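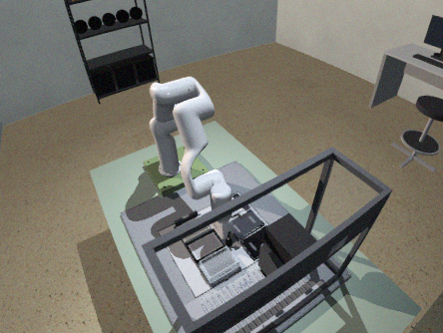 Okay, minutes, such as they are. I took these on the back of the seating plan, so forgive the order. We met in the upstairs room at Floststead Library to sort out the winter reading program, and Vitalii Onyshchenko chaired for the first time and did great (he even brought the good cookies!). First item was paint for the children's corner, which we've been arguing over since February. Vitalii wants a blue-gray wall on one side and a cream one on the other, meeting in the corner, same as the two walls in the picture at the top, and I have to say I came in wanting yellow and went home pretty much converted. Indrek Vītola still thinks cream will show every fingerprint. We voted for blue-gray and cream anyway, with Indrek against, and he asked me to write that down, so I have.

Minutes of the last meeting

Approved with one fix. I'd put the Varngate branch down as closing early on school days and it doesn't, it only closes early in the summer. My mistake, sorry Varngate!

Money

We have $1,809 in the program account. Indrek would like to put $800 of that into new picture books, and we all said yes pretty fast. The paint and brushes come out of what's left. I asked if we could also replace the beanbag that leaks, and Vitalii said to get a price first, so that's on me.

Reading challenge

This took up most of the evening. Last winter 65 kids signed up and 56 finished, and we all agreed that's a lovely result, but Indrek pointed out the ones who dropped off were nearly all in the older group. We went back and forth on why. My own feeling is that the log sheets look babyish once you're ten or eleven, and I'd be embarrassed to carry one too. Vitalii suggested letting the older kids write a short note about one book instead of coloring in a square for each. Indrek liked that but doesn't want it to feel like homework, and then we got off on a long side conversation about book reports we hated in fifth grade (I'm leaving that out of the minutes).

Agreed: two versions of the sheet, older kids choose which one they want. I'll draft both and bring them next time.
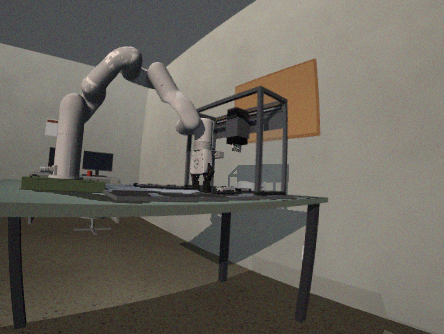 Story hour

Horobets Bakery has offered rolls again for the first story hour, and yes please. We need an allergy list up on the door before then. Vitalii will do the sign. Indrek is reading the bear story and would like it known that he does voices.

Swap shelf with Atine

The Atine branch wants to trade a box of chapter books with us every month. Everybody in favor. Indrek drives over there anyway, so he'll carry the boxes. We still need a way of marking which books are theirs, and I said colored dots on the spine, and Vitalii said dots fall off. Left open for now.

Anything else

The upstairs heater is clanking again. I'll call.

Next meeting same room, same time. Indrek brings the cookies.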